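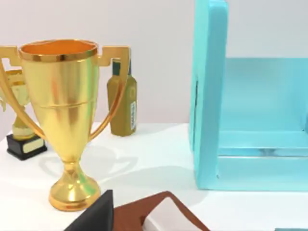

Trophy and award room walk-through, October

Okay, round two of the clubhouse checklist. I did the spring one on a clipboard and couldn't read my own handwriting afterward, so this time I typed it up with comments as I went. Barnabás Bodnár walked the first half with me and Jawad Niazi did the upstairs part. Copy whatever you like for your own club.

1. Display shelves fixed to the wall
OK, mostly. I gave every shelf a good tug from the front and only the long one by the window moved. It's the left bracket. Barnabás tightened it on the spot, but the screw kept turning, so it needs a proper anchor. Heavy cups have come off that shelf and they stay on the floor of the closet until it's fixed. Please don't put them back because it "looks bare"!

2. Heavy items on low shelves
Needs work. I say this every time. The big cups go on the bottom two shelves and the plaques and medals go up top. Somebody had the Sárközi Cup way up over the doorway again, and that thing is heavy enough to ruin your afternoon. Moved it down.

3. Loose parts on cups and bases
I picked up each one by the bowl and then by the base (gloves on, see item 9). Two wobbled. On one the nut under the base had worked loose and a quarter turn sorted it. The other has a stripped thread and I've tagged it for repair. Please carry cups with a hand under the base and never by the handles alone.

4. Glass doors
OK. Both slide, both lock, no chips along the edges. The key is back on its hook behind the bar. If you take it home by accident, call me, I won't be mad.

5. Cabinet lights
Failed, and I'm glad we looked. The middle light strip was too hot to keep my hand on, and there was a stack of old programs leaning right against it. Programs gone, strip unplugged. I've written to Drukia for a price on a cooler replacement. Until then the middle section stays dark — yes, even for the awards dinner.

6. Cords and outlets
One extension cord was running under the rug by the door. I pulled it out and the jacket was flattened and cracked in one spot, so it went in the trash. The vacuum has to plug in at the hallway outlet for now. All the other cords looked fine and none were pinched behind furniture.

7. Exits and walkways
Front door good. Back door opened fine but there were folding chairs stacked on the landing. Jawad and I moved them to the shed. That landing is a fire exit, folks. Exit sign lit, and it stayed lit when I held down the test button.

8. Fire extinguishers
Downstairs: gauge in the green, pin in, tag number 3381, bracket solid. Upstairs: gauge in the green but the tag has fallen off somewhere, so I can't tell when it was last serviced. Jirnier is sending someone to look at it and retag it. While they're here I'd like them to look at the kitchen one too, which is mounted so high that I had to stand on my toes.

9. Polish and cleaning supplies
So the metal polish was stored on the windowsill in full sun with the cap half on. The label says cool and dry. It now lives in the closet with the lid tight, next to the gloves and the rags. Used rags go in the metal can with the lid, and I mean the lid goes ON the can. Open a window when you polish, the smell gets to you faster than you'd think.

10. Step stool
Good one: the Prukari with the wide treads. Feet are all there and it locks open. The old wooden one has a split in the second step and I've put it out for pickup. Please don't rescue it.

11. Occupancy card
Still reads 170 for the main hall and it's still hanging where people can see it. We were nowhere near that at the fall dinner, but keep it posted.

12. First aid kit
Low on bandages and the burn gel is past its date. I bought bandages on the way home. Gel is on the list.

Still open after this round: shelf anchor, light strip, stripped base, upstairs tag, burn gel. I'll go back and check the anchor myself once it's in, and the cups come out of the closet after that.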